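Keeping household investment papers in order
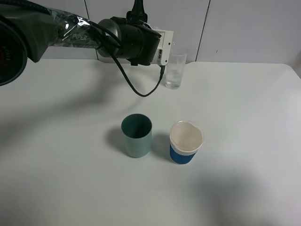

Most home filing goes wrong at the point where paper comes in. Contract notes, fund statements and tax vouchers arrive at different times of year, and if they share one drawer they will be in date order only by luck. Sort by account first, then by tax year, then by date. A lever arch file with a divider for each account holds 300 sheets before the rings start to bind. Change files at 200.

Contract notes should be kept for as long as the holding is kept, plus the period in which the tax return can be queried. The purchase price is needed to work out a gain, and platforms do not always carry it across when a holding is transferred. Write the original cost in pencil on the first sheet of each section.

Bond funds need one extra line. Note whether the units are income or accumulation. With accumulation units the income is reinvested but may still be taxable, and outside a tax-free account it is added to the cost when the units are sold – leave it out and the gain is overstated.

Thermal paper fades. Photocopy any paying-in receipt the same week and file the copy. Staples are better than paper clips, which catch on neighbouring sheets.

Shred duplicates and covering letters. Keep annual statements and shred the quarterly ones once the figures have been checked against them.

Store the files upright, off the floor and away from outside walls.

Fiona Tosh
Revised 9/2/20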